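Loukia Karamanlidis guarda tudo em sacos de fecho. Na loja da Linard, onde trabalha há 2 anos, pedem-lhe muitas vezes conselhos sobre arrumação, e ela começa quase sempre pela fruta.

"Cada saco leva o que se come num dia. Se ficar espaço vazio, melhor – a fruta apertada pisa-se", diz.
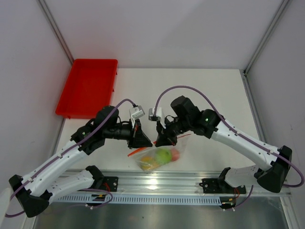
Os tabuleiros

Para o que anda solto pela casa, prefere tabuleiros de parede levantada. Escolhe-os de cor forte, como o vermelho, para se verem bem em cima de uma mesa branca.

"Uma bola rola e vai parar debaixo do sofá. No tabuleiro fica quieta."
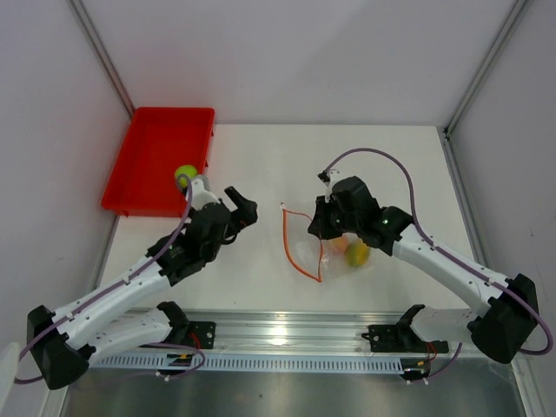
Também não gosta de tampas. "Com tampa, deixo de arrumar", explica. Os sacos lava-os à mão e usa-os até o fecho ceder. Os tabuleiros passa-os por água em fevereiro, quando faz a limpeza grande.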